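Halengate Study Habits Project: Progress Report to the Mkhize Fund
10/22/24

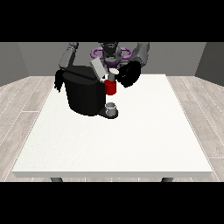

The second installment of the grant arrived on time, and so, more or less, does this report. It covers the homework planning part of the project at our two partner schools, Losport Middle and Losport High.

Where we are

Every student in grades six through ten at both schools now has a paper planner. We ordered 3,728 of them in one print run, which got us the price we had promised you and also a storage problem we had not. The planners spent the first part of the term in the Losport High band room. The band has been gracious about it.

Students write down homework as it is assigned, guess how long each piece will take, and then write how long it took. The guessing is the part we care about. Early pages suggest that most students believe an essay takes twenty minutes and a math worksheet takes all night. By the end of the first month the guesses were getting closer for math. Essays remain a matter of faith.

Teacher training

We ran four training sessions for homeroom teachers, as planned. Attendance at the first was excellent and at the last was mostly people who had come for the earlier ones and left a coat behind. We have moved the remaining material into a short handout, and more teachers seem to have read it than ever sat through the slides. The slides have been retired.

The online version

Stodeck, the planner software we chose in the spring, is running at the high school only. Sign-in trouble took up most of September. It works now, though it sends a reminder for every task at the same minute of the afternoon, and a student with ten things due gets ten buzzes in a row. Several students have found the mute setting – a kind of time management, we suppose, and we are not counting it toward the targets. The vendor says a daily summary is coming. We will believe it when it buzzes.

Money

Printing came in slightly under budget. Substitute coverage for the training sessions came in over, and by nearly the same amount. We would like your permission to move the printing balance across so that our bookkeeping looks as calm as our cover letter. No other changes are requested.

What comes next

Before winter break we will collect a sample of planners from each grade, with names covered, and compare the guessed and real times. Parent evenings are set for both schools. We also owe you the student survey, which was due this month and is late. Yes, we had it written in the planner.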